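FOR IMMEDIATE RELEASE

Daswood offices clear out the paper before July 2018 move-in of new storage plan

Fukano opens up its cabinets, sorts the binders, invites other small offices to do the same

DASWOOD - Fukano, the office furnishing and records firm, today announced the finish of its first full cabinet clear-out at the Daswood offices, and the start of a service built on it. The service is called Plorgate. It goes on sale to small and mid-size offices this month. Short version: we come in, open every cabinet, take everything out, put back what you need, label it, leave.

The Daswood job took 5 working days. 194 binders went through the sorting tables. Some were kept, some were boxed for off-site storage, a good many were emptied and the covers saved for re-use. Loose paper was handled seperately (more on that below).

"People have good cabinets and no idea what's in them," said Dexter Abella, who ran the Daswood project for Fukano. "They order another cabinet. Then another. We'd like them to open the first one."

Why now

Daswood is a four-floor building, carpeted throughout, with shared corridors and a lot of low wooden storage standing along the walls. Most of that storage went in when the building was fitted out and has stayed put. Tenants changed. Departments swapped floors. The cabinets stayed and so did whatever was inside them.

In May the building's managers asked for quotes on new storage for the second and third floors. Fukano walked the floors, measured, and came back with a different offer. Keep the furniture. Clear it. Fix the doors that need fixing. Buy new only where there is a real shortage. The managers agreed to try it and the order for new units was put on hold.

That order has now been cut to 2 cabinets, both for the mail area.

What was done

Day one, walk-through and numbering. Each cabinet got a number on a paper tag, upper compartments marked A, lower ones B. Tenants were asked to claim their own by the end of the day. Unclaimed cabinets went on a list at the front desk.

Day two and three, emptying and sorting. Everything out, onto folding tables, one cabinet at a time. Never two open sets of contents on the same table. Binders were sorted by department, then by year, then by whether anyone could say what they were for. That last pile was the big one. Department leads were called over to look, fifteen minutes each, and most of it got decided on the spot.

Day four, doors and hardware. Hinges tightened, catches adjusted, shelf pegs replaced. Wooden doors that had dropped a little were rehung so they close without a push from the knee. Fukano carries standard hinges and catches on the job, so there was no waiting on parts except for one lock, which is still on order.

Day five, refill, labels, floor clean. Binders back in with spines out. Heavy ones low. Nothing stored on top of cabinets except what is in use that day. Carpet vacuumed along the walls and under the cabinet fronts.

Loose paper was the slow part. The team used three trays: keep, shred, ask. Anything in the ask tray at the end of the day went to the department lead in a sealed envelope with the cabinet number written on it. Shredding was done on site, tenants were able to watch if they wanted, a few did.

The Sison label

Plorgate jobs use the Sison label, a plain card label developed by Fukano for its own stockroom. One card per compartment, fixed on the inside of the door, where it can be read as soon as the door is open. The card lists what belongs in there, who looks after it and the month it should be checked again. No codes, no color chart, no software. It can be filled in with a ballpoint pen and replaced in a minute.

Earlier versions went on the outside of the door. Tenants disliked the look and the cards got knocked off by carts and bags, so they moved inside.

The first print run is 2000 cards. Daswood has its share already. The rest are set aside for the opening round of Plorgate customers, at no added charge. 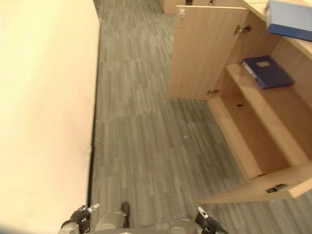

What customers get

Plorgate is priced by the cabinet. A written quote is given after a walk-through, the walk-through is free, and the quote holds for thirty days. Included in every job:

Numbering and a written list of all compartments
Emptying, sorting, refilling
Minor hardware repair, hinges and catches and shelf pegs
Sison labels, filled in and fixed
Vacuuming around the units
A return visit after three months

Not included: moving cabinets between floors, refinishing wood, wall repairs, off-site storage fees. Fukano can arrange all of these and will quote for them on their own line.

Offices do not need to close. At Daswood the work went corridor by corridor and staff kept to there normal hours. The one request is that people stay off the section of carpet where the tables are set up, and that they don't put things back in a cabinet until it has its label. That second one needed repeating.

"The first morning somebody refilled a whole cabinet while we were getting coffee," said Abella. "Very tidy job. Wrong cabinet. We took it all out again."

Binders, a note

Empty binders in good shape are kept for re-use. Fukano checks the rings, wipes the covers, and stacks them by size in one marked compartment per floor, so anyone needing a binder looks there before ordering. Bent rings and split spines are pulled, and the metal goes to recycling. At Daswood the re-use compartment on the third floor is right next to the copy room and is getting plenty of traffic, per the front desk.

Customers who would like to give spare binders away can leave them with the team at the end of the job. Fukano will pass them to local schools and clubs that ask. Requests can be sent to the Plorgate desk, please give the size and number wanted, pick-up only for now.

Getting ready for a walk-through

Offices booking a walk-through are asked to do very little ahead of time. Find the keys. Let people know the date. Leave the cabinets as they are, please, the quote is more accurate that way. If there are files that only certain staff may handle, say so when booking and those compartments will be done with that person present or skipped.

Walk-throughs last between one and two hours for a single floor. Larger buildings may need a second visit. Doors will be opened and shut, drawers pulled, inside shelves measured. Nothing is read and nothing is removed at this stage.

Next steps at Daswood

The first and fourth floors follow later in the summer. The first floor is mostly reception and meeting rooms, lighter work. The fourth has the older records and will be handled with the tenants' own records staff, dates to be agreed. The three-month return visit for the second and third floors is already in the book.

Until then each floor has one named person looking after the label cards. Blank cards are at the front desk. Tenants who still have boxes marked ask are reminded to collect them, the desk is running out of room.

Booking

Plorgate walk-throughs can be booked now through the Fukano front office, by phone or in person, during business hours. Reporters wishing to visit the Daswood floors should contact Dexter Abella at the same office. Sample Sison cards are available on request.

About Fukano

Fukano supplies, repairs and organizes office storage for small and mid-size workplaces. The company sells new and used wooden cabinets, shelving and filing units and runs its own repair bench. Plorgate is its first service sold apart from furniture.

Press contact: Dexter Abella, Fukano, Plorgate desk

END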